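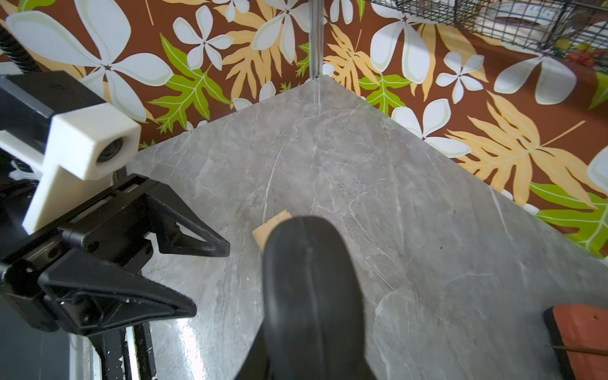
La pinza del brazo Skasard sobre la superficie de trabajo, con un bloque de madera clara a la izquierda de la punta del dedo.

Buscar en la revista Introduzca un término Buscar

Inicio Reportajes Investigación Industria Agenda Suscripción

Jornada de puertas abiertas en el Laboratorio Lorente: la manipulación robótica fuera de la fábrica

El Laboratorio Lorente de Automatización abrió sus instalaciones de Kerville al público durante una jornada del mes de agosto. La visita, organizada con el apoyo de la Fundación Basholm, comprendió una presentación institucional, un recorrido por los talleres y una demostración con el brazo Skasard, plataforma en la que el centro concentra desde hace tres años su línea de manipulación de objetos domésticos.

El acceso se realizó por grupos reducidos a partir de las nueve de la mañana. La dirección del laboratorio había limitado el aforo de la sala de demostraciones con el fin de que los asistentes pudieran seguir el trabajo de cerca y formular preguntas al personal técnico. Acudieron estudiantes de formación profesional, docentes, representantes de empresas auxiliares de la comarca y vecinos del municipio.

Aurelio Robles, responsable del área de manipulación, dio la bienvenida a los grupos y expuso los objetivos del programa. El equipo estudia tareas que en una vivienda se resuelven sin pensar: recoger una pieza pequeña de una mesa, trasladarla a un recipiente, depositarla en el compartimento debido. «En una línea de producción, la pieza llega siempre a la misma posición y con la misma orientación. En una casa el robot debe aceptar lo que encuentra», señaló.

Una sala con carácter propio

La demostración tuvo lugar en un rincón acondicionado como espacio doméstico. La superficie de trabajo imita el mármol gris veteado y las paredes están revestidas de papel pintado de motivos tropicales, con grandes flores blancas, hojas de color verde lima y helechos sobre fondo marrón. De la pared cuelgan cestas de alambre para objetos menudos.

El revestimiento suscitó numerosos comentarios. Según explicó Robles, el laboratorio evita deliberadamente los fondos lisos en esta parte del programa. Un sistema de visión que se ejercita siempre ante una pared blanca tiende a mostrar dificultades cuando se traslada a un interior real, donde abundan los estampados, los reflejos y los contornos que se confunden con los de los propios objetos. Las vetas de la encimera cumplen una función semejante, al introducir líneas irregulares en la zona en la que se efectúa la prensión.

El personal describió a continuación el procedimiento ordinario de trabajo. Cada sesión comienza con la disposición de los objetos sobre la mesa, que varía de un ensayo al siguiente. Un operador guía el brazo durante la ejecución y el sistema registra el movimiento y las imágenes. Los ensayos fallidos se conservan igualmente y se anotan con su causa, ya se trate de una aproximación demasiado baja, de un cierre prematuro o de un objeto que se desplaza al primer contacto.

En el periodo que se dio a conocer durante la visita, el equipo había completado 240 ensayos con piezas de tamaño reducido. Robles pidió prudencia al interpretar la cifra, dado que corresponde a una sola sala y a un repertorio limitado de objetos, y recordó que las conclusiones se publicarán una vez concluida la revisión interna. 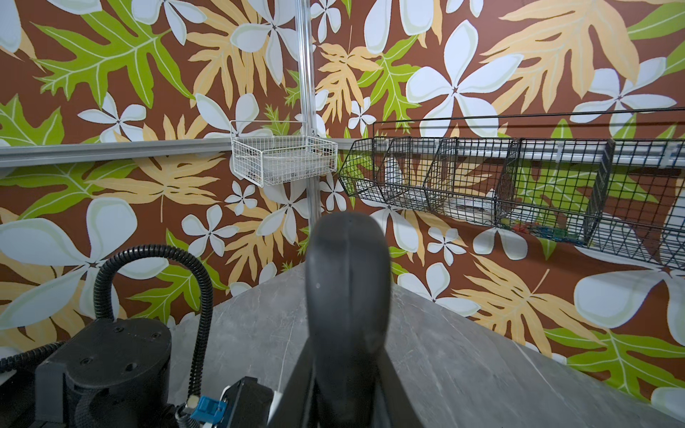
Las cestas ocuparon buena parte del coloquio. Para un brazo robótico, la rejilla de alambre plantea dos problemas de distinta naturaleza. El primero es visual: la malla deja ver el contenido de manera fragmentada y dificulta estimar a qué profundidad se encuentra cada cosa. El segundo es mecánico, pues un dedo que roza el borde puede desplazar la cesta entera y alterar la posición de cuanto contiene. Los recipientes divididos en compartimentos exigen, además, una trayectoria de entrada casi vertical y un margen lateral muy estrecho.

Una profesora de tecnología preguntó por qué se había optado por dedos de contorno redondeado. El técnico que atendía la mesa respondió que una punta sin aristas tolera mejor los pequeños errores de aproximación y reduce el riesgo de marcar las superficies. Reconoció que esa misma forma resulta menos ventajosa ante objetos muy planos, como un sobre o una tarjeta, para los cuales el laboratorio estudia una geometría distinta.

También se abordó la cuestión del cableado. En los equipos de investigación, los conductos flexibles acompañan al brazo en todo su recorrido y deben disponer de holgura suficiente para no limitar el giro de las articulaciones. Los responsables del taller indicaron que su revisión forma parte del mantenimiento previo a cada jornada de ensayos, junto con el reapriete de la tornillería y la limpieza de las guías.

Colaboración y próximas actividades

La Fundación Basholm, que participa en la financiación del programa de divulgación, destacó en su intervención el interés de mostrar los procesos de investigación en su estado real, con sus pausas y sus repeticiones. Varios asistentes manifestaron su sorpresa ante la lentitud de los movimientos. El laboratorio trabaja a velocidad reducida siempre que hay público en la sala, norma que se aplica igualmente a las visitas escolares.

La jornada finalizó con una reunión entre el equipo de Robles y los centros de formación profesional asistentes, en la que se trató la posible acogida de alumnado en prácticas. Las plazas se destinarían al montaje de soportes y a la anotación de ensayos. Los centros interesados deberán remitir su solicitud a la secretaría del Laboratorio Lorente, que atiende en horario de mañana en su sede de Kerville.

Contacto | Aviso legal | © Laboratorio Lorente de Automatización. Todos los derechos reservados | Volver arriba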